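January 26, 2022

# Kurnville pair say their home-built grippers can teach a robot to tidy up

KURNVILLE — Two hobbyists say they are close to teaching a robot arm to clear up after people, using hand-held grippers they put together at home. The arm has yet to pick up anything outside their workshop.

Bartosz Borkowska and Necati Polat call the project Sastura. The idea is simple enough. A person holds a gripper in each hand and does ordinary chores with them while a camera on the tool records the work. The recordings are then used to train software that is supposed to run an arm with the same kind of fingers.

Borkowska puts the cost of parts at $300 for each gripper, not counting the ones that broke. The finger linkages are on their fifth version, he said, and the ribbed pads were changed again this month after the old ones kept peeling away.

"Rigid boxes were never the problem," Borkowska said. "You want to know if it can deal with the stuff people leave lying on the floor."

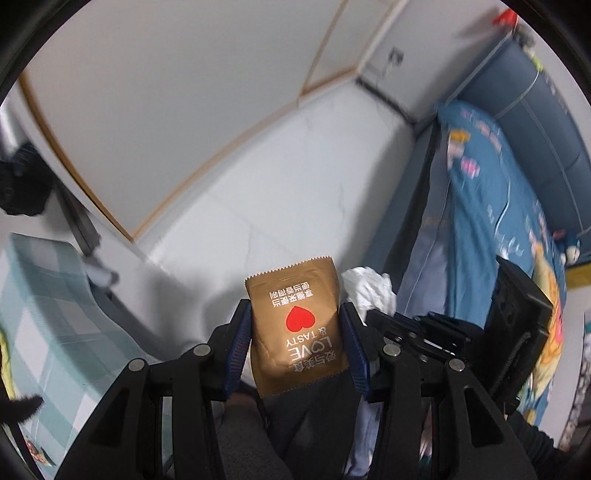
So the two have spent most of the winter on snack packets, tissues and other light things that crease or slide when squeezed. They say they have 800 recordings so far, all made by the two of them in rooms they know well. Whether that is enough is a matter of opinion. Polat thinks it is a good start. He also said he had not settled on how many would be a finish.

The bigger claim is on the project's web page, which promises "a household helper by June." Asked what the helper would be able to do by then, Polat said it would pick up small items and drop them in a bin. Asked how often it manages that now, he said the arm had completed the task five times out of 10 in its last trial, on a bare bench, with one packet.

That is a coin flip, and it leaves out the furniture. A person with a gripper can lean over, turn a wrist and try again without thinking about it. The arm is bolted to a table at Undgate, the shared workshop where the pair rent a bench, and there is no plan yet for a base that moves.

Eren, a members' club that lends tools at Undgate, has asked for a demonstration before it agrees to put any money in. Polat said one would happen "when the software is ready" — he declined to give a date.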